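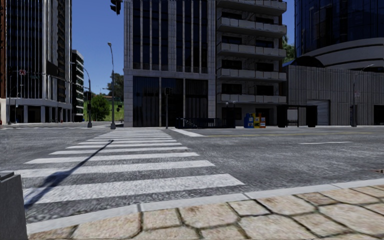 How to test a sidewalk robot in simulation without fooling yourself

By Laine Rozīte, Trillside robotics club. Updated 15 May 2021

Every team in the delivery challenge wants to show a robot crossing a city street. Most of those demos prove very little. I have judged enough of them to be suspicious of any run that works on the first try, and this page is how I ask our students to check theirs.

You need the Tivach city map, your team's controller, and a notebook. A paper one is fine.

1. Pick a start point and write it down

Put the robot on the sidewalk, facing a crosswalk. Save the position in the start file. If you drag it into place by hand each time, you can't compare two runs, and I won't look at them.

2. Turn off the true position feed

The simulator will happily tell your robot exactly where it is. A real robot doesn't get that. Set the feed to off in the Tronby panel and let the controller work from the camera. Expect your lovely demo to fall apart here.

3. Look at the ground the way your code does

Our sidewalk detector was tuned on evenly lit concrete. Shadows have hard edges, and so do curbs, and last July our robot stopped dead at a shadow in 6 runs in a row. Pavement joints are nearly as bad. Before you tune anything, pull single camera views from the log and mark what is a real edge and what is only a dark line.

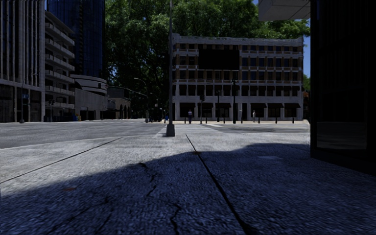

Shadow, joints and cracks on the near sidewalk, with the crosswalk beyond the pole.

Don't just raise the threshold until the shadow goes away. Urs Haslinger's team did that and then drove off a curb. Keep both cases in your test set.

4. Run it more than you want to

Do 70 runs per change. Move the sun between batches, and keep everything else fixed. Log every stop, including the ones you think were the simulator's fault - especially those.
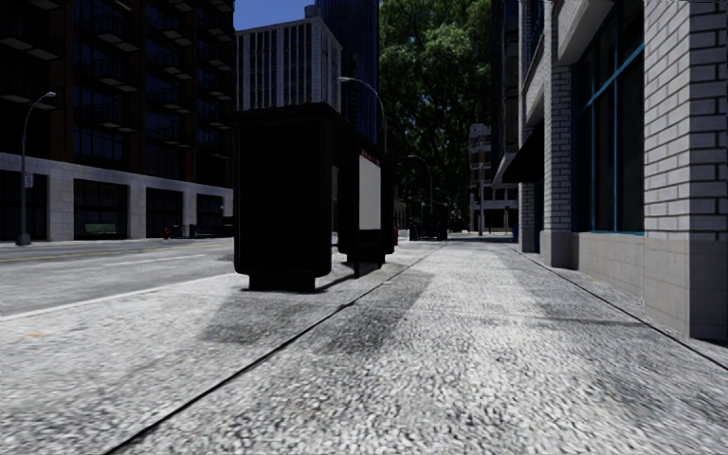

A batch takes a while on the club computers, so start it before you go to lunch. Set the limit to 600 seconds per run or one stuck robot will hold up the rest.

5. Report the failures first

Your page for the Fankhauser trophy should start with what went wrong. I would sooner read a short list of honest crashes than hear about 2,000 training runs that no one checked.

And please leave "street ready" off the poster. A simulated street has no slush and no kid kicking your robot. Passing here gets you a slot in the parking lot test, with a person walking next to the stop button.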